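# 【雑談】ヒルウッド州の銃保管法案、結局どこまで骨抜きになったのか Part 3

**1 :kawauso_gikai**
前スレが埋まったので続き。10月の会期末まで残りわずか、修正案の本文がようやく公開された。全107ページ。読んだ人から順に絶望を共有していきましょう。

**2 :nemui_hosa**
読んだ。施錠保管の義務は残ってるけど、対象が「未成年者が常時居住する世帯」に縮んでる。週末だけ孫が来る家は対象外。孫は平日にしか危なくないという立法者の知見に敬意を表したい。

**3 :borby在住**
ボービー選出の議員が入れた修正だよね、それ。地元だから擁護すると、あの辺は猟をやる家が多くて、原案のままだと納屋まで立入検査の対象になりかねなかった。常時居住で線を引くのは雑だけど、線がないよりはいい。

**4 :nemui_hosa**
>>3
原案の14条に立入検査なんて書いてないよ。書いてあるのは「届出内容の確認」。納屋の話は反対派のチラシが初出。

**5 :borby在住**
>>4
その「確認」の方法が規則に丸投げだったから揉めたんでしょう。条文に書いてないから安心、とは読めない。うちの父はチラシなど読まずに怒ってました。新聞も読まずに怒る人なので参考にはなりませんが。

**6 :kawauso_gikai**
規則への丸投げはたしかに原案の弱点。公聴会でもチャウダリー議員(Kamlesh Chaudhary)がそこを突かれて、「詳細は今後詰める」を四回言った。詰める時間はもうないのに。

**7 :名無しの傍聴人**
修正案で保管庫の購入補助が3914世帯分ついたのは評価していいのでは。原案は2788世帯分だった。

**8 :nemui_hosa**
>>7
義務の対象を減らして補助の枠を増やしたわけで、計算としては斬新。

**9 :名無しの傍聴人**
>>8
義務じゃない人が自発的に買うための補助だと思えば筋は通る。罰則で追い込むより普及は早い、というのが委員会報告の立場。私はわりと納得してる。

**10 :sumikko_jorei**
コラール郡の先行条例がその方式でしたよね。補助だけ先に出して、申請は985件。多いのか少ないのか、郡の中でも評価が割れてる。担当課は「堅調」と言い、議会は「低調」と言い、同じグラフを両方が資料に貼っていました。

**11 :borby在住**
>>10
縦軸の取り方が違うやつだ。

**12 :kawauso_gikai**
補助といえば、対象製品の基準も気になる。附則の別表を見ると要件がやたら細かい。シネックスの保管庫だけ通るように書いたんじゃないかという話が前スレで出てたけど、根拠ある?

**13 :sumikko_jorei**
>>12
ないです。前スレの412は「そんな気がする」で終わってました。別表を見た限り、扉の厚みと錠の方式を指定しているだけで、社名はどこにもない。気がするのは自由ですが。

**14 :verschueren推し**
Bram Verschueren議員の妥協案はもう完全に消えた感じ? 届出制をやめて、販売時に保管方法の説明を義務づけるやつ。いちばん現実的だと思ってたんだけど。

**15 :nemui_hosa**
>>14
両陣営から「相手に譲りすぎ」と言われて委員会で廃案。ある意味では超党派の合意。

**16 :verschueren推し**
>>15
泣いていい?

**17 :名無しの傍聴人**
説明義務は修正案の9条2項に半分だけ残ってるよ。「努めるものとする」になってるけど。

**18 :nemui_hosa**
>>17
努めるものとする。私も早寝に努めるものとして十年になる。

**19 :borby在住**
みんな修正案に厳しいけど、否決されたら現行法のままだよ。現行法の保管規定、一行しかないからね。「適切に管理すること」。それと比べたら107ページは進歩だと思う。

**20 :nemui_hosa**
>>19
そこは同意する。ただ、これを通すと「もうやった」ことになって、次の会期で誰も触らなくなるのが嫌なんだよ。三年後の見直し条項も修正で落ちてる。

**21 :borby在住**
>>20
見直し条項が落ちたのは見落としてた。何ページ?

**22 :nemui_hosa**
>>21
88。削除線が引いてあるだけだから、流し読みだと気づかない。

**23 :borby在住**
確認した。これは復活させるべきですね。地元事務所に電話してみます。前回は保留音を最後まで聴かされたけど。

**24 :kawauso_gikai**
本会議の採決は午後4時開始予定。傍聴組は早めに並んだほうがいい。自分は配信で見ます。票読みは賛成がわずかに上、棄権が読めない。

**25 :sumikko_jorei**
配信、前回は討論のいちばん大事なところで音が切れたので、議事録班も待機お願いします。こちらは引っ越しの荷ほどきをしながら聴く予定。食器がまだ片付いていません。

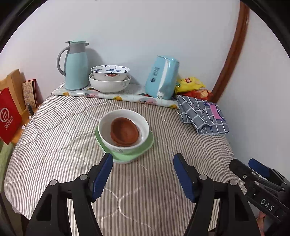 ベッドの上の皿と鉢、採決前の現況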